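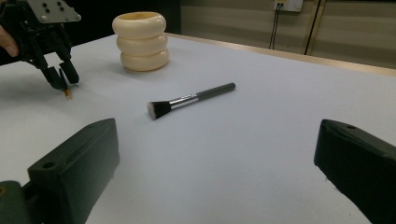 Figure 5.1 A stacked ring object and a makeup brush on a white tabletop.

Chapter 5
Bells, Hours and the Shape of a Day

If you have ever stayed near an old parish church, you will know how the bell gets into your day whether you invite it or not. You hear it over breakfast, you hear it while you are hunting for your shoes, and by the end of a week you find yourself waiting for it, a little like waiting for a friend who always comes by at the same time.

In this chapter we are going to spend a good while with the people of Clirnholm, a small town whose church keeps a parish book begun in 1583. The first pages are mostly about bells: who was to ring them, how long for, and what he was to be paid (not much, I am sorry to say!). Prayer in the morning, at noon and in the evening gave everyone a shared clock, and farmers, bakers and schoolchildren all lived by it, even those who only came inside the church on Sunday.

We will begin with the Angelus, a short prayer said 3 times a day, and look at its words slowly, one line after another. After that we will read part of a letter by Gyula Farkas, who rang the bell as a boy and still remembered, as an old man, how cold the rope was in March. The last section turns to daily prayer in other faiths, and you may want to look back at Chapter 2 before you get there.

Before you read on, think about your own Monday. Which moments come at the same time each week, and who do you share them with? Write a few lines in your notebook and keep them handy, as we will come back to them in Section 5.3.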